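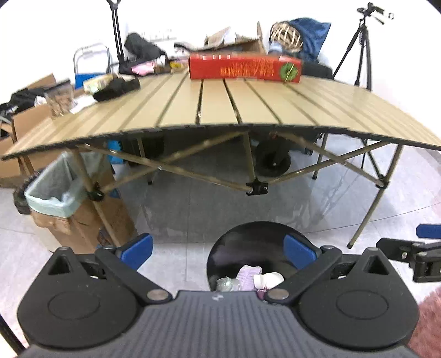 Re: [campkitchen] Roll-up tables, and what lives on them

From: Leen Hattar
To: campkitchen list
March 2009

Ghada Chamoun wrote:

> Hi all,
>
> We are finally replacing the old plywood table (the one with the
> hinge that bites) and I'm leaning toward one of those folding ones
> with the slatted top that rolls up. Two questions. Do the slats
> drive you crazy when you cook on them? And what do you do about the
> snack end of things? Every trip we take, the food table turns into
> a heap by the first evening and the kids can't find anything, so
> they open everything.
>
> Also, Setsuko mentioned at the last cookout that you keep a stool
> by the table for clothes. Is that right? Explain!
>
> Ghada

Ghada, yes, get the roll-up! I've been waiting for someone to ask. Ours has a khaki top and a tan metal frame underneath that crosses over itself in X's, with black plastic joints where the pieces meet, and I would buy the same kind again tomorrow. It's up in the front room right now because we're packing for the April trip to Millet and I like to have everything out where I can see it for a few days before it goes in the boxes. Tile floor, so it stands nice and flat in there. On grass it's a little different, see below.

First the slats. No, they don't drive me crazy, but I do cook differently on them. Anything small and round will find a gap and sit in it. Peppercorns, the little screws from the stove, pills. I keep a cutting board on there for chopping and a tray for the stove bits and that takes care of most of it. Crumbs fall straight through, and outdoors I love that. Indoors I sweep. For cleaning, don't wipe along the slats with a wet rag and call it done, because the mess just goes down the sides. Roll the top off the frame, stand it up on end in the shower or lean it on a fence, and rinse it from the back. Let it dry flat. I rolled mine up damp once after a rainy weekend and the bag smelled like a pond until summer.

Setup goes quicker if you open the frame all the way before you put the top anywhere near it. I used to try to do both together and pinched myself every single time. Frame out, push down on each corner, then unroll from one end to the other. Évan showed me that and he was very nice about not laughing. On soft ground I put jar lids under the feet. Any lids.

How much weight? I can only tell you what I've had on mine. A full water jug at one end was fine, and two full water jugs at the same end was a bad idea. Keep the heavy things over the frame and you'll be happy.

Now the snacks, which is my favorite part. You will never stop the heap, Ghada, so give it an address! Ours goes like this. Big boxes go along the far edge, away from where people stand, with the printed side facing out. At the moment that's a long red box with yellow lettering that you can read from the hallway, and everyone in this house already knows what's in it, so that's the one I have to defend. The open bags and clear bags go at the left end. I put the brown crunchy things in a clear plastic bag on purpose (if they can see it, they don't tear into three other things looking for it). All the little packets get pushed into one corner behind the big box, and they stay there until I sort them by day.

And next to the snack bag, a sheet of white paper. That's my list. I have tried the notebook, I have tried the back of my hand, and last year I tried a spreadsheet that Gaspard Vidal made for the whole group with 228 rows in it, and bless him, it was a beautiful piece of work, but I was standing in the kitchen with flour on my hands and could not scroll. One sheet. When something goes in a box it gets a line through it. When the sheet is full I stop adding things, and that has kept our load down more than anything else I've tried.

An open cardboard box waits behind the table so I can drop things in without walking around. The hand truck stays close by too. Please, if you have stairs or a long path from the car, get a hand truck! We used to do the walk from the lot at Drivarholm in 10 trips and now we do it in 2. Put the folding chairs on it last, flat against the front of the load, with a strap.

About the stool. Setsuko has it right. It's just a low round black one and it stands in front of the table, and soft things get dropped there while I'm deciding: this week it's a little pile in light purple, white and grey. I don't fold anything at that stage. Clothes on the food table were how I once took a dish towel to Druvarance thinking it was a scarf, so now fabric isn't allowed up top at all. Well, nearly. I can see a black cloth bundle up there from where I'm typing, so the rule needs some work.

The space underneath is worth thinking about before you buy, by the way. With the X frame you can't slide a wide bin straight under like you could with your plywood one. The braces are in the way. I put odd shapes down there and leave the square bins beside it. If you really depend on storage under the table, take one of your bins along to the store and try it. I did this with a laundry basket and got some looks.

Somebody asked off list about price. I paid 30 dollars for mine, used, from a family who were moving, and the only thing wrong with it was a missing carry strap. I tie it with an old bathrobe belt. Check that the slats all lie flat when it's open and that each joint moves without sticking, and sit down on the floor and look up at it from below before you hand over any money.

Setsuko, could you post your way of packing the spices? The one with the film cans. I tried to describe it to my sister and got it wrong. And does anyone still have the big Drastis windscreen from last fall? It isn't in our garage, I've looked twice, and the stove will need it at Millet if the wind is anything like it was.

Ghada, come by and try the table before you decide, it'll be up until we load the car. Bring the kids, I'll hide the red box.

Leen

P.S. Keep the biting hinge table for potting plants! Évan Rolland has his old one out by the shed with the hinge taped over and it's been there for years.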